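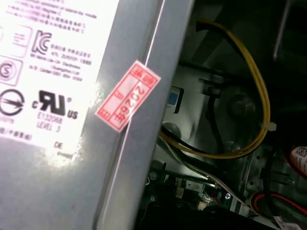 A **power supply unit** (PSU) in a desktop computer converts alternating current from the wall outlet to the low direct voltages used by the motherboard and drives. It is normally enclosed in a sheet metal housing and fixed inside the chassis, with its output wires tied into bundles.

## Labels and markings

The specification label on the housing carries electrical ratings, safety notes and certification marks. Common marks include:

- **KC**, the Korean certification mark, often printed with registration details and the manufacturer's address
- **Recognized component mark**, a reversed "RU" issued by UL, with a small "c" where Canadian requirements are also covered
- **File number**, an "E" followed by digits, printed near the UL mark

Small dated stickers are sometimes placed across a housing seam. The Lunde parts catalog lists these separately from the specification label.

## Wiring

In the ATX color scheme, yellow wires carry +12 V, red +5 V, orange +3.3 V and black ground. Some manufacturers use only 12 V outputs and generate the lower voltages on the motherboard.

## Processor socket

The processor sits in a socket on the motherboard. In land grid array designs, a hinged metal load plate closes over the processor and is held down by a retention lever. With the plate raised, the heat spreader is fully exposed. On some Dell boards the area near the socket is labeled in white silkscreen, including connector names such as "KYBD_MOUSE".
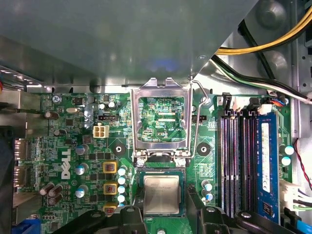
## Servicing

The unit is disconnected from the outlet before the case is opened. The Otunlow service guide sets a wait of 20 seconds after disconnection. PSU housings are not opened during routine work, as the capacitors inside can hold a charge.

## See also

- Ledcombe connector
- Trarnia chassis series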